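The pepper was in the basket and the arm kept going
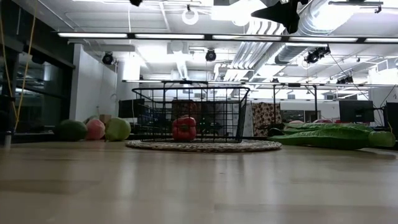 What the log says

Elsie Katene wants to get one thing out of the way before we sit down. The firm's summary of the incident calls it a "grip release anomaly." She doesn't.

"The arm closed on something it had already let go of, and then it kept pushing," she says. "If that was your hand, you wouldn't call it an anomaly."

Katene is a safety reviewer hired by Partington, which runs a pick-and-place test floor in Jutbridge. The work there sounds easy when you hear it described. A robot arm picks up produce, some of it plush, and puts it in a wire basket on a round woven mat. Then the table gets reset and it does it again. The company has been telling grocery warehouses that the system, sold under the name Prurness, is ready to work next to people.

I had read the brochure, and I asked her about the line saying the arm "stops on contact."

"It stops on contact over a threshold," she says. "That's a different sentence, and it isn't the one they printed."

According to Katene, the fault showed up in the middle of a block of 100 runs. The arm lowered a red pepper into the basket and opened. The software should have marked the item as delivered and sent the arm home. It didn't get the confirmation it was waiting for, so it went back down and closed on the rim of the basket. Then it pressed. An operator hit the stop button 11 seconds later.

"Eleven seconds is a long time," she says. "Sit there and count it."

The company's explanation is that the overhead view lost the pepper behind the wires. Katene accepts that as far as it goes. A wire basket is open, she says, but from a shallow angle the bars stack up, and a shiny red pepper behind shiny black metal is a hard thing for a vision system to be sure of. She has less patience for what the software did with its doubt.

"It wasn't sure, so it tried again with the same force. Who decided that? Somebody had to type that in."

She has asked who. So far she has a reply that uses the phrase "legacy default" twice.

Soft fruit, hard basket

Part of her complaint is about the props. A lot of what goes on the table in Jutbridge is stuffed: round fruits, a long green vegetable with a leafy end. Partington says soft items protect the gripper and let the team run all day without mopping up tomatoes. Katene thinks they also hide problems.

"A plush lime forgives you. You can squeeze it too hard, come in a little low, and it pops back and the run gets marked as a success. Then you put down something with a rim that doesn't give, and you find out what your force limit is."

She went back through the earlier runs and found signs of the same second reach, all with plush items. Every one had been scored as a pass. I asked whether that might be reasonable, given that nothing broke.

"Nothing broke because nothing there could break," she says. "I'd like to see those numbers taken out of the sales deck. I've been told it's under discussion."

It was still under discussion on Wed 3 January, when we spoke.

The fix, such as it is

Partington has pushed an update. After a failed confirmation the arm now backs off, waits, and asks for an operator. The company ran another 100 runs and reported no repeat of the fault. It also moved one camera.

That last part bothers her. "You changed two things and ran one test. Which one fixed it? If it was the camera, then the first warehouse that mounts it somewhere else has the old problem back."

She asked for 30 more runs with the camera in its old position and the new software on. The answer was that floor time was booked for a customer visit from Cliststead.

I put it to her that she might be making a lot out of a basket. She has heard that one before, mostly from people in sales.

"There wasn't a person at the table. Fine. The whole pitch is that there will be one. I was hired to read the log as if there was."

Would she stand next to it herself, with the update?

"With the stop button in my hand, sure. Would I tell a packer on a night shift to reach in and straighten a mat while it's thinking? No. And they will reach in, because that's how anybody works when they're behind."

Her report recommends holding off on shared-space use until the old-position runs are done. Partington's reply thanked her for her input. She is still waiting for the floor time.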